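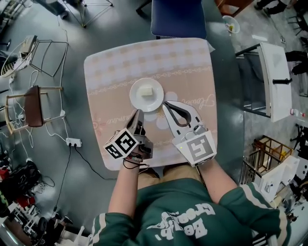
Nunora hand-held gripper build: frequently asked questions

Last updated in April. Applies to version 2 of the build files. If you printed parts before then, see "Are the old parts compatible?" further down.

What is Nunora?

Nunora is a pair of hand-held grippers you can make at home or in a shared workshop. You hold one in each hand, do an ordinary job with them, and the recordings are used to train a small arm to do the same job. Most of us build at Nidholm, but nothing in the files depends on our workshop.

Do I need to own a robot arm first?

No. The grippers work on their own. Plenty of members record for months before they start on an arm. The one we support is the Hestach, which takes the same fingers as the hand-held unit. Other arms will need an adapter plate that you draw yourself.

What tools do I need?

A 3D printer, a soldering iron with a fine tip, hex keys and a pair of flush cutters. The Nidholm workshop has all of these. Bring your own filament.

How long does printing take?

Allow 18 hours for each gripper on a typical home printer. The fingers take the longest. Print them flat and don't change the orientation in the file, or they will split along the layers when you squeeze.

What goes on the fingers?

Rubber pads. Glue them with contact cement and leave them overnight under a clamp. Super glue goes brittle and the pads peel off within a week or so of regular use.

The trigger feels stiff. Is that normal?

A little stiffness is normal on a new print. Work it open and closed 25 times and check it again. If it still binds, take the housing off and look for stringing in the slide channel. Don't use oil. It gets onto the pads.

My marker isn't being detected. What should I check?

Print the patterns on matte paper. Gloss paper reflects the ceiling lights and the software loses the corners. Check that the white border around each square is complete and that you haven't trimmed into it. Then check that your sleeve isn't covering the marker when you bend your wrist.

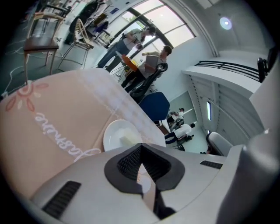 What should I practise on?

Start with one light object and one dish on a table you can reach across without standing. Pick the object up, put it down on the dish, let go, and bring both hands back to where they started. Once that feels easy, change the object, then the tablecloth. A patterned cloth is fine and usually helps the tracking. Plain white laminate is the hardest surface to work over.

How many recordings do I need?

For a single pick-and-place job, 400 good ones. Delete any take where you dropped the object or bumped the dish, unless you are recording recoveries on purpose. Short sessions give better takes than one long one, as your hands slow down when they're tired.

Does it matter if people walk past?

No. Background movement is fine as long as they stay clear of the table and don't block your hands.

What about the cables?

Leave enough slack at the wrist to turn your hand right over. Test this before you start recording. Run the rest along the floor to a power board well away from your feet, and tape down anything that crosses a walkway.

Which controller board does it use?

The Brekke board, in either colour. The two are electrically identical. Flash it before you close the housing, as you can't get to the reset button afterwards.

Are the old parts compatible?

The old fingers fit. The old housing doesn't, as the vents have moved and the screw posts no longer line up. You will need to reprint it.

Can I sell grippers made from these files?

You can sell them at cost to other members. For anything beyond that, write to us first through the contact form.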